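Farard社の見学会に参加しました。家庭の台所で使うロボットアーム「Mota」の貸し出しサービスを、来年から始めるそうです。私はWakurcombeで小さな料理教室を手伝っていますので、教室でも使えるかどうかを知りたいと思いました。

会場は展示台ではなく、普通の台所のような部屋でした。説明の係はTuncay Kahramanさんで、質問は途中でしてもよいと最初に言われました。

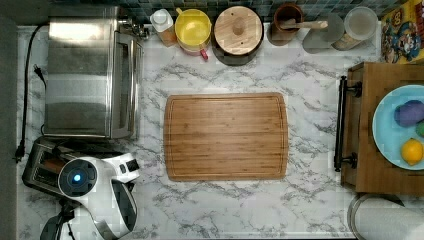
大理石模様の調理台。中央は竹のまな板、右は木のトレイ。

料金は、基本の契約が月400ユーロ、夜間の電話相談を付けると月500ユーロです。買い取りの場合は3,032ユーロで、中古の機体なら2,062ユーロになります。設置の費用がこの中に入るかどうか、私は聞き忘れました。

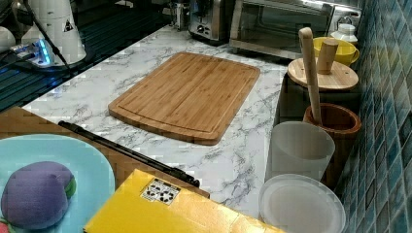
Etstead、12月21日(土)

午前の部は、道具の置き場所の話が中心でした。Motaを使う台所では、物を全部片付ける必要はないという説明です。ただし、よく使う物の場所を変えたときは、もう一度登録をします。この登録の手順が私には少し長く感じられました。資料の図も小さくて、老眼の人には読みにくいと思います。
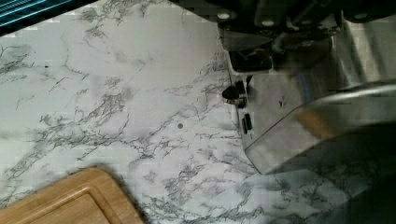 Tülin Çetinkayaさんは、指の部分を外して洗えないなら教室では使いにくい、と言いました。Kahramanさんの答えは、指先のカバーだけ交換できる、本体は布で拭いてください、というものでした。カバーの値段はまだ決まっていません。

午後は、アームを調理台のどちら側に付けるかという相談の時間がありました。手前に付ける場合、人が立つ場所が狭くなります。二人で並んで料理をする私たちの教室には、これが一番大きい問題です。

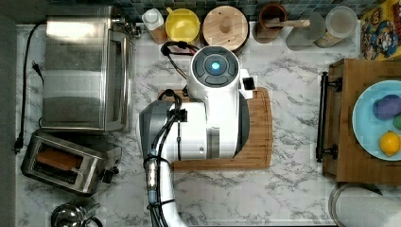 横に付ける金具もあるそうですが、当日は見ることができませんでした。金具の寸法表を後でメールで送ってもらう約束をしましたので、届いたら教室の台を測ってみます。契約はその後に考えます。

お問い合わせ | © Wakurcombe料理教室 | ページの先頭へ戻る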